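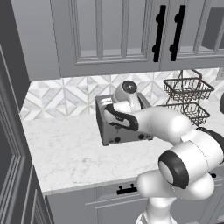
Gitau Ondieki read the first two chapters in proof and wrote back that he'd never thought of a salt tax as something a grandmother could carry around in her head, but now he couldn't think of it any other way. I've been quoting that line to everyone since, so it may as well go at the top of my own press release.

Home Catalog Authors News Contact

Hello from Mullau Press! My name is on the spine of this one, so you'll have to forgive me for writing the announcement myself (our usual person is buried in the fall catalog, and I asked nicely). The book is called The Salt Road to Clornham, it comes out in May, and it's a history of one trade route and the people who lived along it over two centuries.

I came to it sideways. I was supposed to be writing about river tolls, and I'd gone to the Antal archive to look at one ledger. The archivist brought me the wrong box. Inside were letters between salt carriers and the families who put them up for the night, most of them written by people who clearly hated writing, and I sat there until closing time reading about lame mules and unpaid suppers. I never did get to the ledger that day.

There are 299 letters in the collection, and I've used 70 of them in the book, in full where I could. I wanted readers to hear how these folks argued, because they argued about everything — who owed for a broken axle, whose turn it was to clear the ditch, whether a marriage promise made in Trultov still counted once you'd crossed the ridge. A lot of what they took for granted about debt and hospitality came from the villages their grandparents had left, and you can watch those habits bend as the road gets busier and strangers start showing up who don't know the rules.

The middle of the book is my favorite part. It follows a single inn through four generations, and I got a bit carried away with it (my editor cut 60 pages, and I've mostly forgiven her). There's a long section on what people ate on the road and what they charged each other for it, and a shorter one on songs, which I nearly left out and am now very glad I didn't.

Zoltán Illés drew the maps, and they're gorgeous. He redrew the mountain section three times when I kept finding new place names in the letters, and he never once complained where I could hear it. Two of the maps fold out, so please be gentle with them if you're reading in the bath.

What I'd love is for this to reach people who don't normally pick up economic history. You don't need to know a thing about salt. If you've ever had a family argument that outlived the people who started it, you'll be right at home in chapter five!

The Salt Road to Clornham runs to 322 pages with notes and index, in hardcover, and the e-book will be out at the same time. Reviewers can ask for an advance copy through the Contact page — tell us whether you want paper or a file. I'm happy to do interviews, library talks and classroom visits, and mornings are best for me. Book clubs too, especially if there's cake.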